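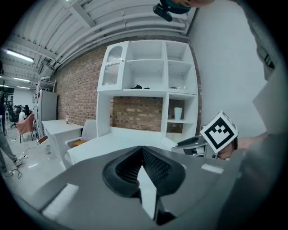

Evelien Schouten does not believe that more hours of demonstration will teach a robot to tidy a shelf. What matters, she says, is where the hours are spent, and most groups spend them on the easy part of the movement.

Her group at Mernel has worked on this question for 2 years. The method is called Usisine, and the idea is easy to tell. A person takes a gripper in the hand and does the task the way a person would do it. The camera on the gripper records what the fingers meet, and a cube with a printed square pattern helps to calculate where one gripper is compared to the other. No robot arm is needed at this stage. The arm comes later, when it must repeat what was learned.

The new part is what happens with the recordings. Normally all of them go into the training with the same weight. Usisine first looks for the moments in which two people, doing the same task, begin to move differently. Such a moment is called a fork. Around each fork the group asks for new demonstrations, short ones, which start just before the difficult point and stop just after it.

For the comparison they trained one policy on 1000 full demonstrations. The second policy got 706 recordings, of which many were only a few seconds long. Both had to place cups and folded cloths in a shelf they had not met before, 30 attempts each. The second policy failed less often, mainly at the moment of letting go. With cloths the difference was small, and Schouten would like to repeat this part before she writes anything strong about it.

At Misulham, where the method was tried by people from outside the group, the result was more mixed. Jansen, who prepared the tasks there, found that beginners make forks everywhere, also where the task has no real choice in it. The software then asks for demonstrations that teach nothing. Schouten agrees with this criticism. A new version, planned for after August, should learn first which person is hesitating and which person is choosing.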